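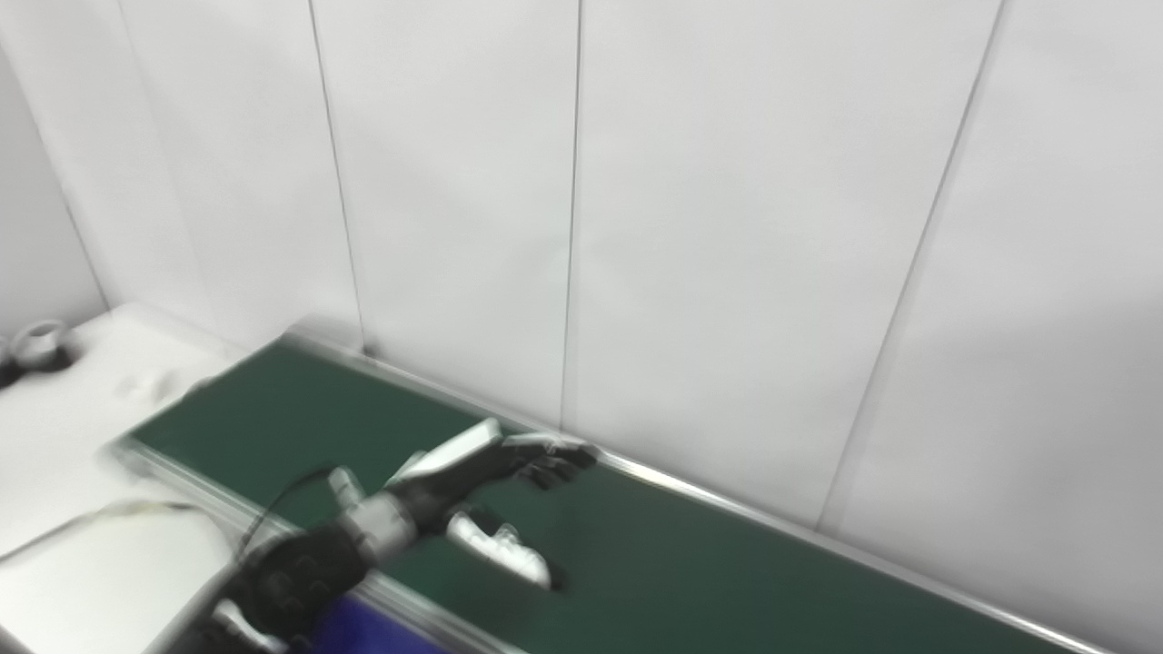 A film director is the person who decides how a film is told. Directors choose where the actors stand, how fast a scene goes and when the music starts. They also help actors work out how to move, and moving is harder than it sounds. Say an actor has to reach out for something on a conveyor belt. A hand held just above a green belt can look careful, greedy or frightened, depending on how fast it goes and what the fingers do. The director and the actor try it several ways and keep the one that fits the story.

Before filming

A film starts with a script. This is the story written down, with all the words the actors will say. One page of script makes about a minute of film, but a page with a chase in it can take days to shoot.

Next come the auditions. An audition is a short test where actors read part of the script aloud. Some actors are asked back to read again with another actor, so that the director can see how they get on together. This is known as a callback.

Then there are rehearsals. In the film Savberg, which is set in a toy factory, the two main actors rehearsed for 5 weeks before any cameras were switched on. They had to learn a dance that takes place between the machines, and neither of them had danced before. 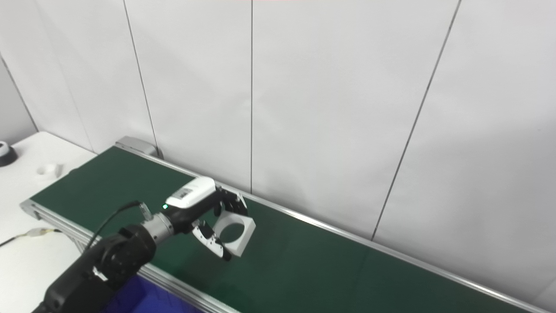 The dance was planned by a choreographer, a person who makes up the steps and teaches them. Choreographers work on fights too. A film fight is a kind of dance, where each actor knows what the other will do next. The punches miss, and the sound of them is added later.

On the set

The place where filming happens is called the set. It can be a real street or house, or it can be built indoors in a large building called a studio. The factory in Savberg was built at Detimden Studios and taken down again when filming ended in December.

Each try at a shot is called a take. The clapperboard is snapped shut at the start of a take. It has the scene number and the take number on it, and the snap helps the editor match the sound to the picture later on.

Scenes are hardly ever filmed in order. If the first and last scenes both happen in the same kitchen, they are usually filmed together – it saves moving all the lights twice. Actors have to remember how their character feels at each point in the story.

After filming

The editor watches all the takes and joins the best ones together. Savberg had 1548 takes, and most of them were never used. Music and sound effects go in next. Footsteps are often made by a person walking on the spot in a pair of borrowed shoes, watching the film on a screen.

Words to know

Cast: all the actors in a film.
Crew: all the people who work behind the camera.
Extra: a person in the background who does not speak.
Prop: an object an actor holds or uses.
Premiere: the first time a film is shown to an audience.

Page last checked: 14/06/2026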